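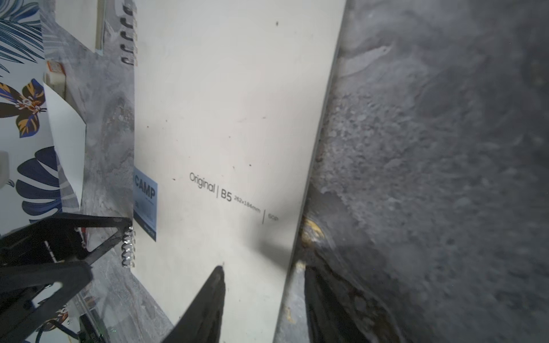 Ticket: Replacement gripper fingers, Calldale bench arm
Raised by: Amirul Setiawan
Status: Waiting for approval

09:40 – Amirul
One finger has a worn patch near the upper end. I'm handling B5 spiral notebooks, 262 × 184 mm, and would like spares in before the April runs. Can we order 2 sets? Trodine quote 349 for the pair, delivery 15 working days.

11:05 – Kamran Mohammadi
Is that with pads or bare fingers? Wallin sell the pads separately and we got caught by that last year.

11:20 – Amirul
Pads included. Mounting screws are extra, but we have a box of those at Fanwood.

13:10 – Kamran
Fine by me. Put it under consumables – the equipment line is closed until the new budget. Please attach the written quote and I'll sign it off.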